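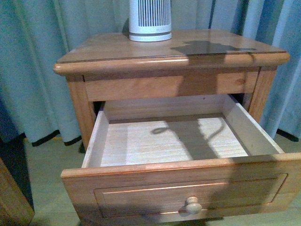

A varnished nightstand with the drawer pulled out.

Raluca Dumitrescu has been helping people empty houses for a living long enough that she no longer remembers which one was first. She remembers the hard ones. There was a farmhouse outside Avcombe where every room had been shut up for years, and an apartment where the family had stopped speaking to each other and left her notes on the kitchen counter in three different handwritings.

She works alone most of the time, out of a small office above a bakery in Engelbrecht. The business is called Bumeo, a name she picked because it was short and the web address was free. People call her when a parent has died or moved into care and there is a house full of things to deal with. I wanted to ask her how a family should go about it, and she agreed to talk on the condition that I not make it sound like a sad job.

"It isn't, mostly," she said. "It's tiring. You go home with dust in your ears. But people tell you stories all day."

Her first piece of advice is to leave the photographs alone. Families nearly always begin there, she said, and by dinnertime they have gone through one album and thrown nothing away. She puts all the photographs in boxes, writes the room on the lid, and sends them home with whoever has a dry closet.

"Start with the bathroom. Old towels, shampoo, half a bottle of mouthwash. Nobody fights over that. You fill a few bags and you feel like you can do it."

After the bathroom she does the pantry, and after that the linen closet. Bedrooms come later. She thinks the bedroom is where people find out how their parents were living near the end, and that it is better to have a few days of work behind you when you get there.

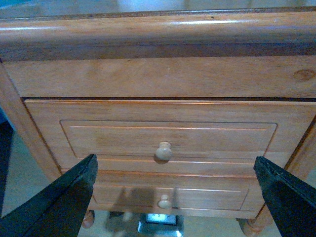 Money comes up early in most of her jobs. Families tend to believe that the furniture is worth more than it is, and she has learned to tell them before a dealer does. A dining set that was a big purchase for a young couple may bring almost nothing now. One client was sure his mother's china cabinet would sell for 900 dollars. It sold for 90, and the buyer wanted it delivered.

"He was angry with me for a week," Dumitrescu said. "Then he called and asked if I could do the garage."

She does not appraise anything herself. For that she calls Randi Rustad, a retired auction clerk who comes in for an hour, walks through with a flashlight, and puts a sticker on whatever should be looked at properly. Rustad joined us for part of the conversation and was careful about what she would promise.

"I put on very few stickers," Rustad said. "People want me to put on more."

The best thing she has found in recent years was not furniture at all. It was a bundle of letters from 1942, tied up with kitchen string inside a cookie tin, written by a man stationed overseas to a sister who kept a dairy herd. The letters were mostly questions about the cows. The family had no idea the tin was there and had already put it in the donation pile. Rustad opened it to see if there were buttons inside.

Since then both women open every tin. They also go through coat pockets, hold books upside down by the covers, and feel along the backs of closet shelves. Dumitrescu has found savings bonds in a piano bench and a wedding ring in a bag of clothespins.
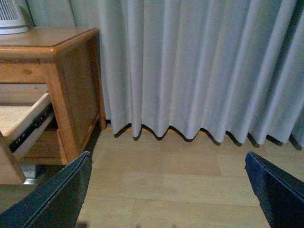 When she does reach the bedroom, Dumitrescu works from the bed outward and asks one family member to sit with her, preferably someone who is good at making decisions. The closet goes first, then the dresser. She leaves whatever stood beside the bed for last. A plain wooden nightstand by a curtain is the kind of thing a dealer walks straight past, and it is also where she finds the reading glasses, the address book, the prayer card, and the list of phone numbers with some crossed out. She takes the drawers all the way out and checks underneath them. Then she hands the contents over in a box without sorting them.

"I don't throw out anything from there," she said. "Not even the cough drops. They can throw out the cough drops."

I asked what she does when two people want the same thing. She has them each write down 5 items, privately, before anyone starts carrying boxes. The lists overlap less than people fear. When they do overlap, it is usually something like a mixing bowl or a particular blanket, and she lets them work it out in another room while she wraps glasses.

For hauling she uses a company called Adach, who come with a truck and do not chat. She books them for the last day only. If the truck is there too early, she said, things get put on it just because it is there.

Her own house is not especially tidy. She has started labeling the backs of her pictures, and in March she cleared out the attic and found a lamp she had been meaning to return to her sister. She still has it. It is in the car.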